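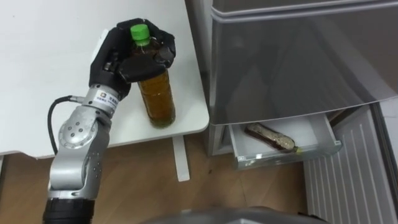 Homemade iced tea keeps well in a refrigerator if the bottle is clean, the tea is strained and the cap seals. Most problems come from the container: a jug with no lid picks up odors from other food, and a narrow-necked glass bottle is hard to scrub. A clear plastic bottle with a screw cap is adequate, and the bright green cap on this one makes it easy to tell from a second bottle of something equally brown, such as the one lying in the open drawer. The level is also right, nearly to the neck. The steps below produce one bottle.

What you need

Loose black tea or plain tea bags
A kettle and a heatproof pitcher
A fine strainer
A funnel that fits the bottle neck
One clean bottle with a screw cap
A marker and a strip of masking tape

Step 1. Wash the bottle

Use hot tap water and dish soap. Do not use boiling water, which can deform thin plastic. Bottles with ridges need a bottle brush, as residue collects on the inside of each rib. Rinse until no foam remains, then stand the bottle upside down on a rack. Wash the cap separately and run a fingernail around the thread.

Step 2. Brew

Heat 325 ml of water to a boil and pour it over 4 tea bags or the same weight of loose tea. Steep for 3 minutes. This makes a concentrate, so it will look too dark at this stage. Longer steeping increases bitterness, and cold storage does not remove it. If you want sugar, dissolve it now – it will not dissolve properly once the tea is cold.

Step 3. Dilute and cool

Strain the concentrate into the pitcher and top up with cold water to the volume of your bottle. Taste it. Let the pitcher cool on the counter until the outside no longer feels warm, then proceed without delay. Tea left out for the afternoon should be thrown away.

Step 4. Fill

Stand the bottle on a flat surface with the funnel in place. Lift the funnel slightly as you pour so that air can escape. Stop just below the neck. Wipe the thread dry before closing, otherwise sugar will glue the cap down.

Step 5. Store

Upright is best. If the shelves are too low, the bottle can go on its side in a drawer, provided it passes a leak test: close it, turn it upside down over the sink and squeeze gently. Replace any cap that drips. In a pull-out drawer, put the heaviest bottle at the back and turn the caps toward the same side. Open the drawer fully before lifting a bottle out – pulling one through a half-open drawer scrapes the cap against the shelf above.

Step 6. Label

Write the contents and the day of bottling on the tape. Drink within 3 days. Discard earlier if the tea smells sour, forms strings or fizzes when opened.

Notes

Cloudiness after chilling is normal with strong black tea. It affects appearance only. A splash of hot water in the glass will clear it.

Lemon should be added to the glass and not to the bottle.

Steeping time corrected 23 Oct 2022 after a note from Simin Mousavi. The earlier version gave 13 minutes.

Yasaman Rostami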